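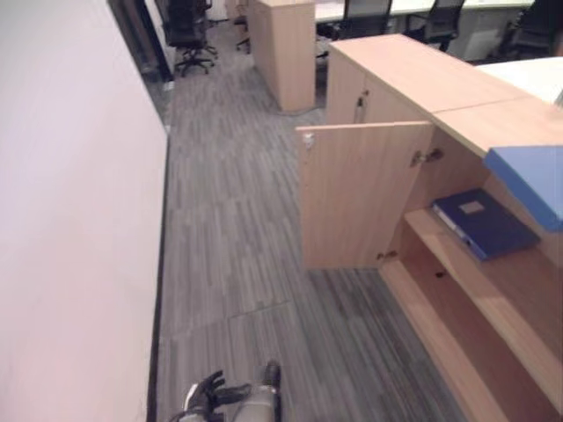
The Long Cabinet

The people from Jado had promised that the long cabinet would arrive empty, and I had believed them about as much as I believed the rest of the brochure. It came up from Salinas with the other furniture in June, all of it pale wood, all of it supposed to make us calmer. By the time I got to work it was standing in the aisle across from the white wall, and there was already a rumor about it.

The rumor was that it hummed.

I should say that I don't hear things. I worked 15 years at the Irnstead office, in a building where the pipes knocked and the elevator groaned, and every winter somebody decided it was a ghost. It was always a pipe. So when the woman from billing told me she'd stood next to the cabinet at four in the afternoon and felt it in her teeth, I asked what she'd had for lunch.

"Go stand there," she said.

"I walk by it every day."

"Walking by isn't standing."

She had me there. The aisle isn't a place you stand. The wall is on one side and the cabinet is on the other, and the carpet with its stripes going one way and then another pulls you along toward the desks. You go through it with a coffee and you don't look down. I figured the whole arrangement was designed by someone who wanted us in our chairs.

I waited until people had gone home. I wasn't going to be seen at it. The chairs were turned every which way, the way they get left, and the light was still on over the desks. I put my hand flat on top of the cabinet, on the line where the two panels meet, and felt wood. Cool, dry, a little dusty. I stood there long enough to feel stupid and then a little longer.

Nothing. I was pleased, I'll admit it. I had a sentence ready for billing.

Then I put my ear down.

It wasn't a hum. It was more like a room with the door closed, when people in there are talking and you can tell it's talking but not what about. Very low, very even. I straightened up and it stopped. I bent down and it was back. I did that three times, which is about as much science as I've got in me.

So, a wire. Some cable under the carpet tiles. I got down on my knees and pressed along the seam with my thumb like a man looking for a stud, and the floor was just floor. An air duct, then. I went over and put my ear against the white wall and got nothing from it but a cold ear.

I tried the tall cabinet at the end of the aisle too, same wood, same maker. It was quiet as a brick.

There was a number to call for problems with the furniture. A recording told me I was 66th in line, at eight in the evening, which I didn't believe either. I sat in the nearest chair and waited. When a man finally came on, he asked for the item number, and I read him 267 off the delivery sheet.

"That one went to Aldale," he said.

"I've got my elbow on it."

"Aldale signed for it." I heard him typing. "They say they can hear you, by the way. They'd like you to keep it down."

I told him that was very funny. He said he was only reading me the notes. He asked if there was anything else he could help me with, and I said no, and hung up, and sat there with my elbow where it was.

In the morning the woman from billing asked me what I'd found out.

"It's a pipe," I said, and I noticed I was whispering.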